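# Packing a Kitchen for a Long Move

This covers dishes, glasses, pots, small appliances, and the pantry. It assumes you are packing the kitchen yourself and a truck or a hired crew is taking the boxes.
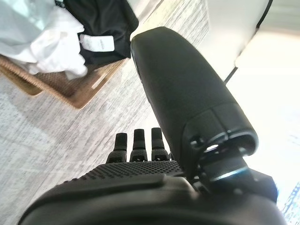
The kitchen takes longer than any other room. The pieces are small, most of them break, and you need some of them until the morning you leave. Start a week ahead if you can. Two evenings is possible, but you will be eating off paper plates for both of them.

My last move was 2,925 miles, from Pestby to the coast, and the kitchen came to 19 boxes. Two bowls broke. Both were in a box I packed after midnight without a bottom layer, so that step is spelled out below.

## What you need

- Small boxes (the book size) for canned goods, cast iron, and anything dense
- Medium boxes for pots, pans, and plastic
- Double-walled dish boxes for plates and glasses
- Plain newsprint, sold in bundles at moving supply stores
- Packing tape and a dispenser with a decent blade
- A thick marker
- Zip bags in two sizes
- Dish towels, oven mitts, and placemats you already own

Printed newspaper works, but the ink comes off on everything and you will be washing it all at the other end. Liquor store boxes with the dividers still in them are good for glasses. Check that the bottoms are sound and tape them again anyway.

I used Cutell dish boxes. They cost more than the plain ones. Any double-walled box of the same size will do the job.

## Sort before you wrap

Go cabinet by cabinet. Take everything out of one, deal with it, and close the door before you open the next. If you empty the whole kitchen onto the counter you lose your work surface and have nowhere to wrap.

Make these piles:

1. **Goes now.** Holiday platters, the good glasses, baking pans, the waffle iron.
2. **Stays out.** One pan, one pot, a knife, a cutting board, a mug and a plate per person, the can opener.
3. **Gives away or gets thrown out.** Containers without lids, lids without containers, chipped mugs.

Put the "stays out" pile in one cabinet and tape a note on the door. Otherwise a helper will pack it.

## Build the box

Fold the bottom flaps and run two strips of tape along the seam and one across it. Turn the box over. Crumple newsprint into loose balls and lay them in the bottom until you have a layer three inches deep. Press down with your palm. It should give and come back. If it goes flat, add more.

Leave a stack of flat newsprint on the counter at the corner nearest you. Wrapping goes much faster when you can roll a piece up in the top sheet without moving the stack.

## Plates and bowls

Set a plate on the stack, near one corner. Pull two sheets over it. Put a second plate on top, pull two more sheets over, then a third. Now turn the bundle upside down, wrap the whole thing in another two sheets, and tape it shut.

Plates go in the box on edge, like records. Stacked flat, the bottom ones carry all the weight. Keep the bundles snug against each other and push crumpled paper into the gaps along the sides.

Bowls nest, with a sheet between each one. They also go in on edge if they are shallow. Deep bowls can sit upside down on top of a layer of plates, with a layer of paper between.

## Glasses and mugs

Stuff the inside first with half a sheet. Lay the glass at the corner of the stack and roll it toward the middle, folding the sides in as you go. Stemware gets an extra strip of paper around the stem before you roll it.

Glasses travel standing up, rims down. Put the heaviest on the bottom and the thin ones in the top layer. Mugs are tougher than they look, but the handles are weak. Wrap a twist of paper through the handle before rolling.

Don't mix glasses with anything metal.

## Pots, pans, and cast iron

Nest pots from large to small with a sheet of paper or a dish towel between each. Wrap glass lids separately and stand them on edge along the side of the box. Nonstick pans need something soft between them or they will come out scratched.

Cast iron goes in small boxes only, one or two pieces to a box, with towels filling the rest of the space. My neighbor Unnur Vídalín put her whole set in one large box, and the bottom opened on the stairs.

## Knives and flatware

Lay each knife on a folded sheet of newsprint, roll it up, and tape it. Then put the rolled knives in a towel, tape that, and write KNIVES on it in big letters. A knife block can go in the same box, empty.

Flatware can stay in its tray if you wrap the tray in plastic wrap, three or four times around in both directions. Everything stays in its slot.

For drawers full of odds and ends, use zip bags. Measuring spoons in one, corn holders in another, and so on. Label the bags if you won't remember.

## Small appliances

- Wash and dry every removable part the day before.
- Empty the crumb tray on the toaster.
- Drain the coffee maker and leave the lid open overnight.
- Take the blade assembly out of the blender and wrap it by itself.
- Wind the cord, put a twist tie on it, and tape it to the underside. Painter's tape comes off cleaner than packing tape.

Original boxes are the best choice if you kept them. If not, use a medium box with three inches of paper on every side. The glass plate from a microwave comes out and goes in with the dinner plates.

## The pantry

Eat down what you can. Canned goods are cheap to replace and expensive to move by weight. I had 251 pounds of food and jars on the first estimate and got rid of most of it.

Open bags of flour, rice, and sugar go in zip bags or get left behind. Spices can travel in a shoebox with a strip of tape over each lid. Oil and vinegar I don't move at all. Check with your mover before packing anything that could leak, and don't send anything perishable on a truck.

## Close and label

Before you close a box, fill the top with crumpled paper until it sits slightly above the rim. Fold the flaps, tape the seam, and give the box a gentle shake. If you hear anything shift, open it and add paper.

Write on two sides and the top:

- The room
- What is in it, in a few words ("everyday plates," "baking")
- FRAGILE and an arrow for up, if it needs one

Lids of boxes get covered as soon as they are stacked, so the side labels are the ones you will read.

## The last box

This one rides with you. Mine had the coffee maker, filters, two mugs, paper towels, dish soap, a sponge, trash bags, the can opener, a box cutter, and a roll of toilet paper. Add snacks. Tape it last and mark it OPEN FIRST.

Wipe the shelves once the cabinets are empty, and look on top of the refrigerator. I left a cake stand up there.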